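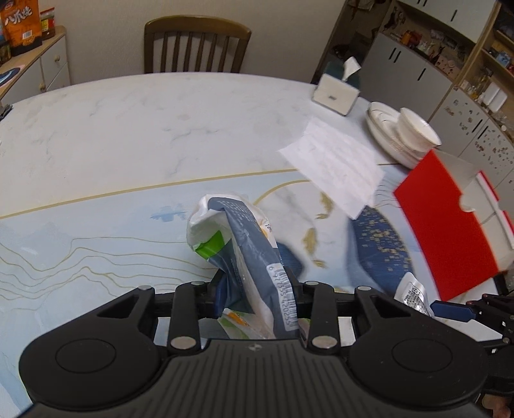

Ticket 593 - grease haze and a sticky patch on round dining table (Totberg, marble print)

Hi again, me with the Totberg table. Quick recap for whoever picks this up: it's the big round one with the printed top, and I've had a dull, tacky patch on it ever since we moved to the Skinstead apartment. I have 2 questions, but first the log. The patch comes back every time we eat at the table, and I'm pretty sure snack bags are part of it - a crumpled one like the white bag with the bright green bit always seems to end up over by the pale blue band with the gold lines, right where the print looks cloudy to me. Dishes with a flat base don't seem to do it, and neither do napkins!

What I've tried so far:

Tuesday, after dinner. Warm water and dish soap, soft cloth. Looked great for an hour, then the haze was back. Dried it with a tea towel this time, same result.

Next morning. Lepik surface spray, the unscented one. It took the stickiness off but left streaks all over the white veined part (the dark blue area with the gold dots looked fine, weirdly).

That evening. Wiped again with plain water only, two passes. Streaks gone, haze still there if you crouch down and look toward the window.

Your first reply said to try the Statach cleaner. I found it for 39 at the store in town but the label says not for printed surfaces, so I haven't opened it - can I still use it on this top? I'd hate to lose the gold lines, they're the reason we picked this one.

Second question: is there a clear coat on the print, and can it be redone at home? The care leaflet only mentions "sealed finish" and then goes on to chair legs.

Please leave the ticket open for now. I'm keeping snacks in the kitchen until I hear from you and will add a note if the patch comes back.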